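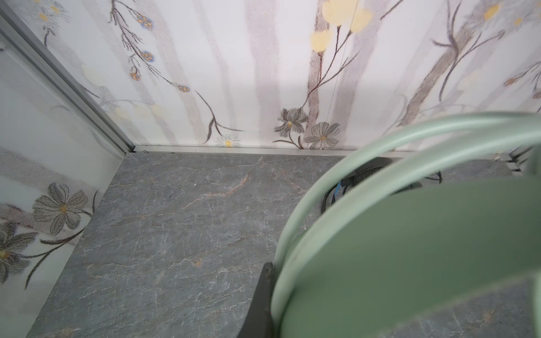
The trouble with wallpaper is that you have to live with your own opinion of it, according to one reader in Bralbridge, who wrote in after our last home issue to say that she had papered her front hall twice in a single winter and still kept the door shut. I've thought about her letter a good deal since, mostly because I have been putting off my own back bedroom for longer than I'd like to admit.

Flowers are back on walls, in case you have missed it. For years everybody I knew painted everything the color of oatmeal, and I did too, and we were all perfectly content. Then sometime around December a shop in Wolport filled its front window with blossoms and trailing branches, and by spring I couldn't go to supper at anybody's house without being walked down the hallway to admire a powder room.

I do understand it. My grandmother's dining room had climbing roses, gone a little brown above the radiator, and when I was small and the grown-ups were talking I used to follow one stem with my eyes all the way up to the ceiling and back down behind the sideboard. You can't do that with oatmeal. A branch on a wall gives you somewhere to go while you're waiting for the pie.

The papers being sold now are looser than hers were. Quezada, the little print studio out past the mill, has a line with big open spaces between the stems – you could almost call it airy – and the repeat is so long that you have to stand well back to find it. Stundorent, which has been in business a good while longer, still does the tight old-fashioned sprigs, and I was glad to see them, though I came home with samples from both and taped all 8 of them up beside the bedroom window, where they have been ever since (the tape is starting to go).

Tape your samples up, please, and leave them there for a week or two. A blue that looks cheerful at nine in the morning can turn quite gloomy by lamplight, and a white background is hardly ever just white. Get the largest piece the shop will give you, too. I once chose a paper from a scrap the size of a playing card, and what I had taken for a nice small leaf was part of a very large fern.

As for hanging it, I've done it myself and I've paid to have it done, and I slept better the second time. Old plaster has its own ideas about what is straight. Start in the corner you look at least, usually the one behind the door, so that the last seam, where the pattern never quite meets, lands there as well. And buy the extra roll! My cousin's stairwell came up short by a strip no wider than a ruler, and by then the shop had moved on to a new batch with a slightly yellower ground.

I am leaning toward the Quezada, the one with the drooping stems. My husband prefers the sprigs. We have agreed to look at it again after supper.

Filed under: Home & Hearth, Walls and Windows

Last updated in December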